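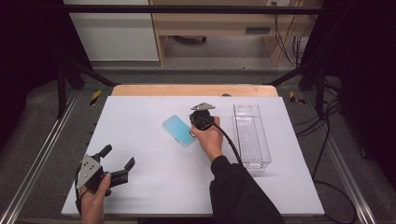 Evening concerts in Zupan - book ahead or buy at the door?

mimoza_d
We will be in Zupan for four nights in June, and I want to hear some chamber music in the old abbey. My husband is not a big listener, so one evening is our limit. Is it necessary to reserve? The site shows seats for 25 euros but doesn't say which rows.

Nilton S.
Buy at the door. We did it twice and there were empty chairs both times. In the cheap rows you hear the same music.

azravidmar
I don't agree with Nilton. In June the river boats stop there, and last year we were sent away at the entrance. The abbey takes 500 people, but a large part goes to groups. Also the sound behind the columns is not the same, sorry. It becomes like soup.

Nilton S.
Soup is a little strong :) But OK, I was there in the fall.
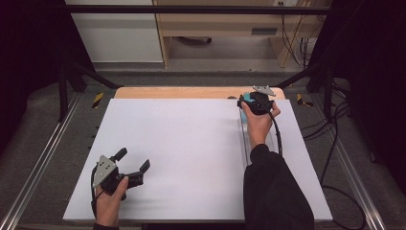
Reply from paweena_t, 1 November 2024
Reserve, and come when the doors open, because the seats have no numbers inside each price group. Take a sweater, the stone floor is cold also in summer. After the concert the number 11 tram goes back to the station, but check when the last one leaves. We missed it and walked.

mimoza_d
Thank you all. I will reserve for our second night. Azra, do you remember which side has fewer columns?

azravidmar
Left side, when you look to the altar.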